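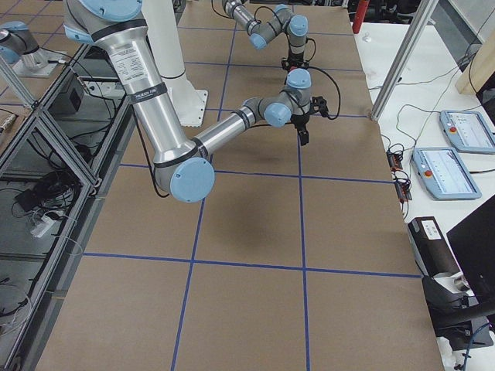 Four weeks of collecting, and we have a number at last: 1,507 demonstrations that I am willing to train on. There are 329 more in a folder called "maybe", and I will come to those.

Last updated 8 May 2024
5 min read

I promised Shona Mahuika I would write down how we ended up working, mainly so that she doesn't have to ask me again when her group starts on the same thing at Pullholm. Most of it is dull. I think the dull parts matter more than the choice of model, but I would say that, as I am the one who does the dull parts.

The task is simple to state. Pick a thing up from one part of the table and put it down in another. A person moves the arm through the job, we record the joint positions and the camera views, and the learning system later gets all of it as examples to copy. We call each recording an episode. A good one takes less than a minute. A bad one takes the same time and then another ten minutes of arguing about whether it was bad.

The blue tape was Ratih's idea. In the first week we placed objects wherever we liked and told ourselves that this was random. Ratih Sitompul plotted the start positions and they were nowhere near random. People put things where their own hand falls, so we had a thick cluster close to the operator's side and almost nothing at the far end. Now the table is marked off into sections, a script picks a section, and you put the object in that one whether it's convenient or not. Within the section you can put it down how you please.

We had a long talk about whether the tape itself would be a problem. Wulan Mandagi thought the system would learn to steer by the lines and then fall over on a plain table. I thought she was probably right, and I still don't have an answer. Our plan is to record one batch with the tape taken up and hold it back for testing. If the results on that batch are poor we will have to do a lot more without tape, and I'll be sorry I argued for leaving it down this long.

The wrist view is where the tape shows up most.

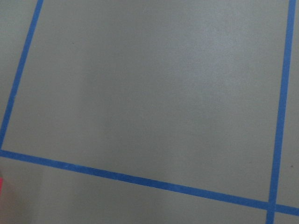
From close in, the lines come through at all sorts of angles, and a section that is a plain rectangle when you stand over it can look like a lopsided trapezoid. That's fine for a person. For the system it means that the same section can look like a great many different shapes, and I would like it to have met most of them in training. So we ask operators to vary the approach as well as the start. Some come in high and straight, some come in from the side. Kartini Saragih is very good at this. My own episodes all look the same, and I have been told so.

Now the maybe folder. An episode goes in there if the object ended up in the right place but something on the way was odd – a long pause, a second try at the grasp, a wobble where the operator sneezed. My first instinct was to throw them all out. Reet Sakalauskas made the case for keeping the second tries, on the grounds that a system which has only seen perfect grasps has no idea what to do after a poor one. We trained a small model both ways in April, with 66 of the second tries added to one of them. The difference was too small for me to make any claims. I have kept the folder.

Pauses are another matter. If someone stops to think for five seconds, the system learns that stopping is a thing you do there, and it will stop there too, for much longer. Those get trimmed or dropped.

A few working rules, for Shona:

Record in blocks of 30 and then swap operators. People get sloppy after that and don't notice.

Write the note straight after the episode. A note written at the end of the day is a guess.

Look at the recordings from every camera before you go home. We lost most of one afternoon to a view that had frozen, and the files were all the right length, so the check on file size passed them.

Replace the tape when it lifts, and put the new strip where the old one was. Measure it. We didn't, once, and there are two slightly different grids in the data as a result.

The next job is the batch without tape, and after that Wulan wants to try both arms at once. I have asked for a week to tidy up the labels first.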